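About Kunum

Kunum is a small publisher of comics and graphic novels. We make printed books and short series, and we sell them by our own shop, by post and in comic stores which agree to keep our shelf in order. We started in 2001 with one photocopied magazine and a borrowed stapler. Today we have more than one stapler, and our books have proper spines.

The name

People ask about the name often. Eusebio Taipe, who founded the house, wrote it on the first cover because the letters looked good in his brush. He liked that it is short and that the two letters "u" stand like two open boxes, waiting for drawings. We never found a better one, and by the third issue the readers already used it.

How it began

Eusebio came from a printing family and worked for years as a letterer for other publishers. A letterer puts the words into the balloons, and he sees every page before the reader does. He saw many good stories which stopped after two issues because the sales were not enough. He wanted a place where a story of middle size could be finished.

The first magazine was called Fodero. It had four stories in black and white, and we printed 100 copies. Three of the stories are forgotten now, also by their authors. The fourth was "The Ferry Inspector", about a woman who checks boats on a river that changes its direction every night. Readers wrote letters about it, so we continued. It ran for nine issues and then became our first real book, with a print run of 800.

Antonina Kravchuk joined us in the time of that book. She came as a colorist and stayed as editor. She reads every script twice: the first time quickly, as a person on a bus would read it, and the second time with a pencil. Most of our authors are a little afraid of the pencil, but they come back for the next book.

What we publish

We do not have a common universe where all heroes meet. Each series stands alone, and you can begin from the first page without knowing anything. At the moment we have these lines:

Fodero. Still our magazine for short stories, now in color. It is the door by which new authors enter. A story can have from four to sixteen pages. It appears when we have enough good pages, so please do not ask us for the exact date.

Geum. A long adventure series about a family of mapmakers in a country where the mountains are moving. There is fighting in it, and also much arguing at dinner. The sixth volume is in work. The early volumes were drawn with ink on paper, and from the fourth volume the artist uses a tablet. Some readers prefer the old line and tell us so at every festival.

Zindgate. Our only superhero title, and the one that sells best. The hero is a retired night guard who received her powers too late, at the age of sixty-eight. We restarted the numbering once, after a long pause, and we learned that readers do not like when you restart the numbering. We have put the old numbers back on the spine, in small type under the new ones.

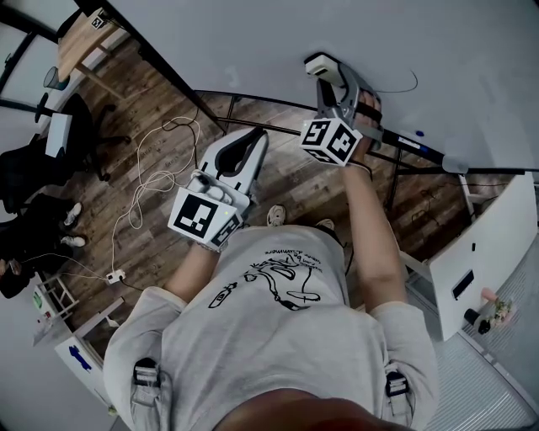
Besides these lines we publish single books, usually two or three in a year. They can be of any kind. The last ones were a detective story in a closed swimming school, and a book without words about a dog and a lighthouse.

How we work with authors

The author keeps the rights to the characters. We buy the right to print the book for a fixed time, and after it the author can stay with us or go to another house. The contract has five pages and we try to keep it in plain language. If you do not understand some line in it, ask us before you sign, and we will rewrite this line.

We pay for the pages when they are delivered, and later there is a share from each sold copy. The letterer and the colorist get their names on the cover together with the writer and the artist. Eusebio has a strong opinion about this from his former work, and there is no discussion of it.

Sending us your work

We read new proposals every January. Outside of this month the mailbox for proposals is closed, and what arrives there is not saved. Please send:

A summary of the whole story on one page, with the ending. We need to know the ending.

From five to eight finished pages, in order. They do not need to be the first pages of the book.

A few words about yourself. A list of prizes is not necessary.

You can send a script without an artist, but you should know that it takes longer, as we must look for a person whose hand fits to it. We answer everybody, sometimes only with two sentences. Please do not send original drawings by post. One time a package was lost for eleven weeks, and none of us slept well.

Printing and shop

A normal print run for us is 500 copies. When a book is sold out we wait for orders before we print again, so a title can be missing in the shop for a while. You can leave your address on the page of the book and we will write to you once, when it is back.

Small mistakes in printing happen. If your copy has pages in a wrong order or a page is absent, write to us with the title and the volume, and we will send another copy. You do not need to return the bad one. There are readers who collect the copies of Geum, volume two, in which the pages 30 and 31 are exchanged, and we cannot help them to find more.

Comic stores and libraries can order directly from us. Libraries receive a stronger binding for the same price if they tell us at the time of ordering. For schools we have a short reading guide to the book about the dog and the lighthouse, written by Antonina. It is free.

Contact

For orders and damaged copies, please use the form in the shop. For questions about rights and translations, write to Eusebio. For everything about texts, scripts and deadlines, write to Antonina, and please put the title of the series in the subject line.

This page was last changed on August 20, 2024.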